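6 min read

4.2 Getting back into weekly play

The most exciting result in our study came from the people we expected to lose first. Of the 100 former college athletes who signed up for the Cistel league in October, 95 were still playing at the end of the season, and many of them had not touched a ball since graduation. We had planned for a much smaller group by then!

Interviews led by Chepkoech Ndung'u point to the fixed Friday game as a big part of this. Players told her that a set time took the bargaining out of the week. One former shortstop, now working nights at a warehouse, said she had tried running alone, then a gym, then a rowing machine in her garage, and dropped each of them within a month. With a team waiting for her, she missed one game all season (her sister's wedding).

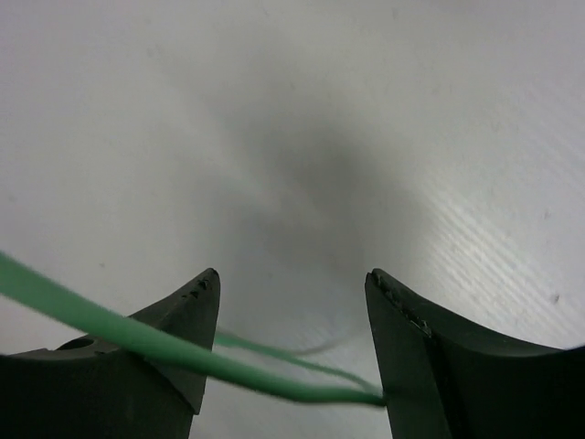 Figure 7. Two green wire strands between black gripper fingers, against a pale flat surface.

Team size mattered as well. Joelle Dabbas compared the small squads at the Ouali field with the larger ones at Cevetti, and the small squads came out ahead on attendance in every month we tracked. Players there knew each other's names by the second game and often shared rides. At Cevetti, a missing player was easy to replace, and several people said they felt less pressure to show up.

We also loved how little skill seemed to count. Former starters and former bench players stayed at nearly the same rate, and both groups spoke about the games with real warmth. The Uvham survey, which we gave before the first game and again after the last, asked players to rate how much they looked forward to exercise. Scores rose in both groups, with the larger gain among former bench players. Section 4.3 takes up the five players who left.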